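Notes, wk 2 — Water in the house
Building Services for Designers

Read before the session, not after. Handout is rough, sorry, will tidy for July.

Recap
Last time: supply. Mains in, stopcock, cold tank or no cold tank, why pressure and flow are not the same thing. If you were away get the notes from someone. You need the difference between static pressure (taps shut) and running pressure (taps open) or none of today works.

Today: fixtures. How much they hold, how much they weigh, where the water goes.

1. Weight
Water is one kilogram per liter. Write it on your hand. Students draw tanks and tubs on upper floors all the time and never add the load.

Worked one from class, the Egan house (upstairs bathroom, timber joists):
Water in the tub, filled to the overflow with no bather — 168 liters, so 168 kg
Add the tub itself, get this off the maker's sheet, don't guess
Add the bather
Then divide by the area that touches the floor. A tub on feet puts everything through a few small points. A tub with a full base spreads it. Same total, very different for the joists.

A bather pushes water up the side, so someone sitting in a full tub doesn't add their whole weight on top if the water goes down the overflow. Quinlan asked about this and yes he is right. For the exercise ignore it and add the lot. Safe side.

2. Freestanding or built in

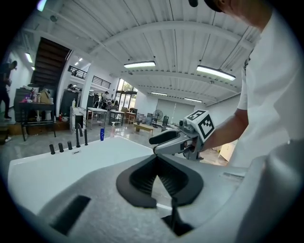
Fig. 1. Freestanding tub, white, broad flat rim.

Built in: one or more sides against a wall, panel on the front, sealant along the joint. Pipes hide behind the panel. Leave an access panel. LEAVE AN ACCESS PANEL. Half of last year's drawings had none and the trap could only be reached with a saw.

Freestanding: no wall joint to seal, but the waste has to come up through the floor in the right place. Set out from the finished floor and finished walls, not the studs. Supply either through the floor or from a wall spout with enough reach to clear the rim. Check the reach. A wide rim eats it up.

Cleaning gap — either push it tight or leave room for an arm and a cloth. The in between gap is the worst one.

3. Waste and traps
Trap holds a plug of water, plug stops the smell. Loses its water two main ways:
Evaporation, in a bathroom that's hardly used
Siphonage, when a long full run of pipe pulls the plug out behind it

Fall on the pipe: too flat and it silts up, too steep on a long run and you are back to siphonage. Tables in the reader, p. 11. Don't learn the tables, learn how to use them.

Kutar scheme: four flats stacked, tubs all on one side of the stack, WCs on the other. Nice short runs. Compare with Mollau where the bathroom got moved late and the waste crosses the hall under the floor — look at which way the joists go and see who had a bad day.

4. Overflow
Not a safety device you can rely on. With both taps full on, plenty of overflows can't keep up. Test for it in the exercise: inflow rate minus overflow rate, then time to reach the rim.

Exercise (bring on paper)
a. Kurna guest house, room plan in the reader. Place a freestanding tub. Show waste, supply, access.
b. Work out the total filled load, bather included. State your assumptions.
c. Floor area of the bathroom is fixed and so is the door. The wall 2000 mm long can't be drilled. Say what that does to your spout.
d. One paragraph on what changes if the tub is built in instead.

Daithí Breathnach has the spare readers, ask him before the session as he leaves at the brake. Calculators ok, phones fine too.

Next week: hot water, storage vs instant.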